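Incoming inspection checklist: silicone phone cases, lime green
Nenville packing room, bench 2. Inspector: Rafia Tarar. 27th October
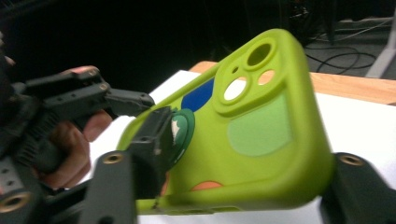
Lot size 597, sample 70. Cases are checked one at a time on the white bench top, under the fixed lamp, before bagging. Record OK, HOLD or REJECT against each line.

1. Rim and raised lip — no nicks, no thin spots. OK
Comment: lip height even on all samples.

2. Camera bump, cutouts clear of flash. HOLD
Comment: two samples with a thread of silicone in the smallest hole. Trim and recheck. Do not use a blade on the collar of the large opening.

3. Color insets on back panel, edges bonded. OK
Comment: press each inset with a fingertip. Lifting at any corner is a reject.

4. Seams along the bottom edge. OK
Comment: faint seams are accepted. A seam that catches a fingernail is not.

5. Side and port openings, position against the gauge. OK
Comment: gauge 371 used. The older gauge is worn and should be withdrawn — Hammad Jatoi to confirm.

6. Surface dust and lint. HOLD
Comment: lint on most samples from the inner cartons. Wipe with a dry cloth only. Solvent dulls the finish.

7. Odor on opening the carton. OK

8. Carton label matches lot sheet. REJECT
Comment: one carton marked 200 pieces, lot sheet gives a lower figure. Returned to Gilani for relabeling.

Disposition: lot held pending lines 2, 6 and 8. Recheck by Fahad Mohmand.

3 comments
Share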